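Warum ich meine Reparaturen wieder bezahle

Seit 14 Jahren wohne ich in Karwood, und fast so lange höre ich den gleichen Rat: Mach es doch selbst. Im Internet gibt es für jede Waschmaschine und für jeden Stuhl eine Anleitung. Ich habe diesem Rat lange geglaubt. Heute sehe ich ihn mit mehr Vorsicht.

Im Februar ging meine Nähmaschine kaputt. Ich bestellte ein Ersatzteil für 91 Euro, suchte drei Abende nach dem Fehler und brachte die Maschine am Ende doch in die Werkstatt Skekora. Dort dauerte die Arbeit eine Stunde. Die Frau an der Theke erklärte mir sehr geduldig, was ich falsch eingebaut hatte. Ein wenig habe ich mich geschämt. 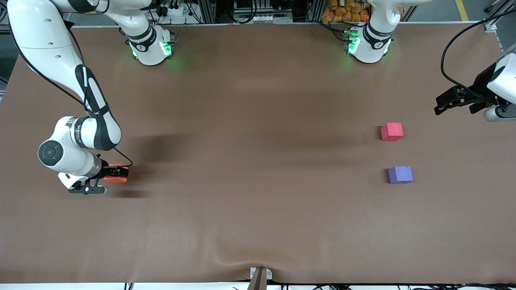
Was verlieren wir, wenn die kleinen Werkstätten schließen? Wir verlieren vor allem das Wissen von Menschen, die einen Fehler am Geräusch erkennen und es einem Lehrling weitergeben können.

In Clokville, unserem Nachbarort, gibt es schon keine solche Werkstatt mehr. Wer dort einen Toaster reparieren will, fährt zu uns oder kauft einen neuen. Ich verstehe jeden, der sparen muss, denn ich muss es auch. Trotzdem meine ich, dass der Preis einer Reparatur ehrlich ist. Man bezahlt für Zeit und für Erfahrung, und beides bleibt im Ort.

Natürlich nähe ich weiterhin meine Knöpfe selbst an. Aber die Nähmaschine öffne ich nicht mehr, und mein altes Radio kommt nächsten Monat auch zu Skekora.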